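Thread on the fault that cost me most of a week with the hand-held gripper. Posting it in order in case somebody else has the same unit.

1/ The job is bedroom tidying. Pick a soft thing up off the bed, put it in the orange box, repeat. I call the set Uvholm. It has 400 planned picks and I was at 362 when the width readings stopped making sense.

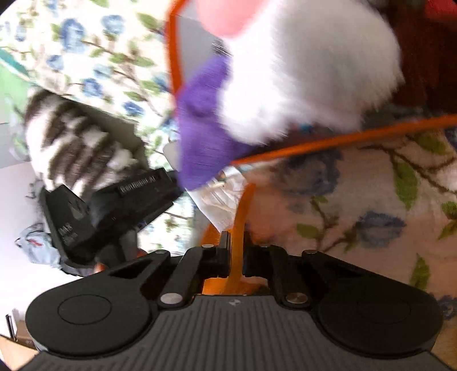

2/ The width signal is supposed to go to zero when the fingers meet and stay put when they hold something. Mine drifted. After a long run it reported 11 mm with the fingers fully shut. I blamed the soft stuff first. With the white plush held between the orange fingertips, you can't tell by eye if the reading should be 2 mm or 8, so the error had plenty of room to hide.

3/ Went back through the logs. Drift starts at pick 63 and grows slowly from there. Hard objects show it too, so the plush was off the hook.

4/ Swapped the cable. Same drift. Reflashed the board with the Wirholm firmware, the older build. Same drift.

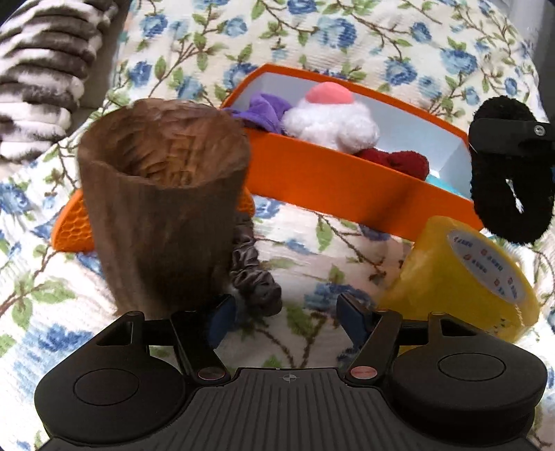

5/ Then I took the left linkage off. The set screw on the encoder hub had backed out almost a full turn. Every hard squeeze let the hub slip a tiny bit on the shaft, always in the closing direction.

6/ Panagiotou's build notes do say to use threadlocker there. It's in the November revision. I built mine from the one before.

7/ Safety side, for anyone running a powered version: the Alla controller uses that same width number as its stop limit. If it thinks the fingers are still open, it keeps closing. On a hand-held unit you get bad data. On a motor you could get a pinched finger.

8/ Fix: degrease, blue threadlocker, tighten, leave it overnight, re-zero. I also added a check at startup. Close the fingers on nothing, and if it reads over 1 mm it refuses to record.

9/ Everything from pick 63 on is marked bad and I'm redoing it. I tried correcting the old numbers with a straight line, but the slip comes in steps and the fit was poor.

10/ Check your set screws. Will post the startup script once I've cleaned it up.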